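March, bench notes, room 3

Butcher block oiled again, so elbows off until the afternoon. Faith Kirui wants the small brass cymbal kept with the table things - she picks it up by the stem, as one should, and says the knob on top makes it look like a lid. It is not a lid.
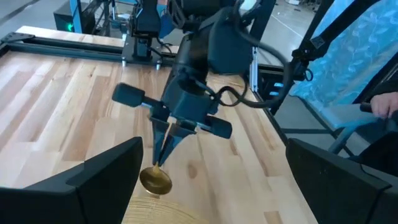
Aatos has already asked what it is the lid of.

Place setting next. Round woven mat in the middle, pale green cup to the right, gray bowl close by the cup. Mollel sheet says 2 mats. We own one.
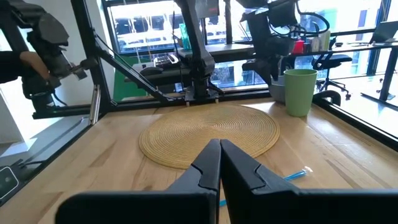 Ordered the other from Pallamow, item 509. Until then, guests dine singly.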